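Ilídio Nogueira turns the lights off

The first thing you notice about Skumton, the new record from Ilídio Nogueira, is that the drums don't show up until track four. The second thing is that he seems pleased about it.

Nogueira spent most of his twenties as the loud one in Kao, a band whose live reputation rested on volume and a willingness to play in any building with an outlet. They split up the way bands do, over a van. What followed was a long stretch of writing music for other people's short films, plus one commercial for mattresses that he says paid for the piano on this album and should therefore get a credit.

It's a good piano. He bought it from a dance school that was closing, and two of the low keys stick, so the left hand on "Fluno" keeps dodging them like a man stepping over a sleeping dog. He could have had it fixed. He says he wrote three songs around the problem before it occurred to him to call anyone, and by then the repair would have broken the songs.

"I used to think a quiet record was what you made when you ran out of ideas," he told us over the phone one Monday, in between telling someone else to move a car. "Now I think I just ran out of amplifiers."
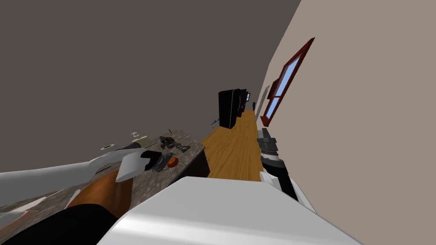
Granite, wood floor, two robot arms: a simulated scene.

The record was made in a former grain office outside town, mostly between midnight and whenever the bakery next door started its mixers. You can hear the mixers on "Sarkent," a low wobble in the last minute that several early listeners have praised as a synthesizer. Nogueira has decided to stop correcting them.

The words are plainer than they were in Kao, and better for it. There's a song about his mother's habit of reading weather reports for cities she has never visited, and another, nearly nine minutes long, about waiting for a ferry. That one asks a lot. I skipped it twice, then found myself humming it in line at the pharmacy, so make of that what you will.

Not everything lands. The spoken part on track seven is him reading the terms of his old apartment lease over a harmonium, and I have now heard it enough times to know his deposit was 375 and that he didn't get it back. The choir on the closer is lovely but arrives very late — you may already be doing the dishes.

Still, it's the warmest thing he has put his name to, and the only one my neighbors haven't complained about.

Skumton comes out in May on vinyl and download. The first pressing is 1000 copies, 100 of them signed, and he'd like it known that the signature gets worse toward the end of the pile. A run of 12 small shows follows, seated, doors at 7 p.m. Bring a sweater. He has asked the venues to turn off the heating fans while he plays.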